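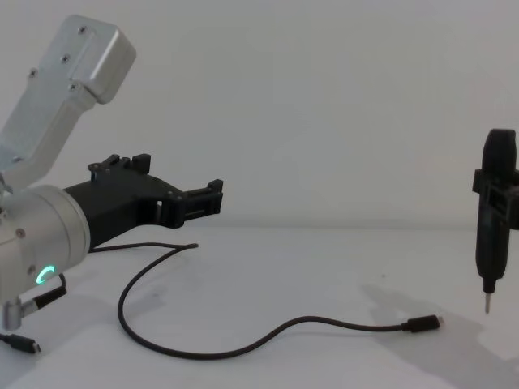

Estimated bill for 3,764 kWh after meter swap, how do I get it corrected?

Asked in: Home energy > Billing and meters
Status: Open

I rent the ground floor of a two-unit house in Nollholm and my electric company is Hundside. In February they replaced the old dial meter with a digital one. I wasn't home. There was a card on the door saying the work was finished and that I didn't need to do anything.

The next bill said I used 3,764 kWh in one billing period. My normal use in winter is a small fraction of that. I heat with gas, the water heater is gas, and the only big electric thing I have is the dryer. The bill has a letter E next to the reading, which the back page says means estimated. There are two lines on the bill, one for the old meter number and one for the new one. Almost all of the usage is on the old meter line.

I called and the person on the phone said the final reading on the old meter was "not captured" so the system filled one in. She told me to pay the full amount and it would even out later. I can't pay the full amount. She then said I could pay $300 now and set up a plan for the rest, but I don't want to sign up for a plan on money I don't think I owe.

What I want to know:

Can they bill me on an estimate for a meter they physically took off the wall?
If I take the plan, does that mean I agreed to the bill?
What proof do I need? I didn't take a picture of the old meter before it was removed. I do have my old bills going back to when I moved in.

The new meter is working and the number on the display goes up slowly, which seems right to me.

2 answers

Answer 1

Just call back and ask for a supervisor. The first person can't change anything. I had something like this with Plastley when I lived over there and they fixed it once I got hold of somebody in the billing department. Also check that the breakers for the other unit aren't on your meter. That happens a lot in older houses.

Comment from the asker: I checked the breakers. With everything off on my panel the new meter doesn't move, and the upstairs lights stay on. So I don't think it's that.

Comment: OK then it's the reading. Ask for the supervisor.

Answer 2 (marked helpful)

I used to work in meter billing, for a different company than yours, so check the details against your own company's rules. The general process is similar in most places.

When a meter is exchanged, the installer is supposed to record two numbers: the final reading on the old one and the starting reading on the new one. Both go on the work order. If the final reading is missing or gets rejected by the system (a digit left off will do it), the billing software makes an estimate so the account can close out the old meter. Estimates are usually based on past use at the same address. If the result is far above your history, my guess is a typing error in the reading or the wrong history attached to your account. In a two-unit house, the second one is worth asking about.

On your first question, they can usually issue an estimated bill, but that doesn't make it final. A removed meter normally isn't thrown out the same day. It goes back to a shop or a contractor and is held for a while, and it can still be read there. A dial meter keeps its number with no power. Ask them in writing to have the old meter read and to hold onto it until the dispute is closed. Do this first. I don't know how long Hundside keeps them, and you don't want to find out it has been scrapped.

Ask for these by name:

The exchange work order, with both readings and both meter numbers.
Any photo the installer took. Many contractors require one of the old dials before removal. If Rusnák did the installation (look for the company name on the door card), ask Hundside for the contractor's record as well as their own.
The last actual reading before the swap, with its date. It will be on one of your old bills with an A next to it instead of an E.
The method used for the estimate.

Your old bills are good evidence. Put the usage for the same months of last year next to this one. If you have 18 months of bills, send all of them. Also write down the reading on the new meter at the same time every day for two weeks, say 7 p.m., and take a picture of the display with your phone each time. Divide the total by the number of days. That gives you a daily figure you can compare to what they billed for the old meter. Winter and spring use won't match exactly, but with gas heat they shouldn't be far apart.

On the payment plan, be careful. In some places signing one is treated as accepting the balance, and in others it isn't. Read the agreement before you say yes. What I would do is send a written dispute and pay the part you don't disagree with. Take your bill from the same period last year, pay that amount, and say in the letter that this is payment of the undisputed portion. Keep the confirmation number. Most utility rules don't allow a shutoff over an amount that is under formal dispute as long as the rest is being paid, but "formal" usually means written, and a phone call may not count. Ask them to confirm there is a hold on the disputed part.

Don't just skip the bill. If nothing comes in, the account goes into collections status automatically and the billing department may not see your letter until after the notice goes out.

If they don't answer by the deadline printed in their complaint procedure (it should be on the back of the bill or on the website), take it to the state utility commission. The form is free. Attach the bills, your readings and a copy of the letter. Companies tend to pull the work order pretty quickly after a commission complaint is opened.

One more thing. When they correct it, look at the new bill line by line. Sometimes the usage is fixed but the late fee or the taxes on the old amount are left on there.

Comment from the asker: Thank you. The door card does say Rusnák at the bottom in small print. I found the last A reading, it's from the bill before the holidays. I sent the letter through the website form and also mailed a copy. Should I send it certified?

Comment from Answer 2: Yes if you can. If you already mailed it regular, save a screenshot of the web form confirmation and that should be enough to show the date.

Comment: Same thing happened on my street with the new meters. Mine came out too low and then they billed me the difference later, so check either way.

Comment from the asker: Update, they put a hold on the account and said the old meter is at the contractor's warehouse. Waiting on the reading. I paid last year's amount for now.

Related questions
What do A, E and C mean next to a meter reading?
Can my landlord see my electric usage?
New digital meter shows a blank screen at night
How long do I have to dispute a utility bill?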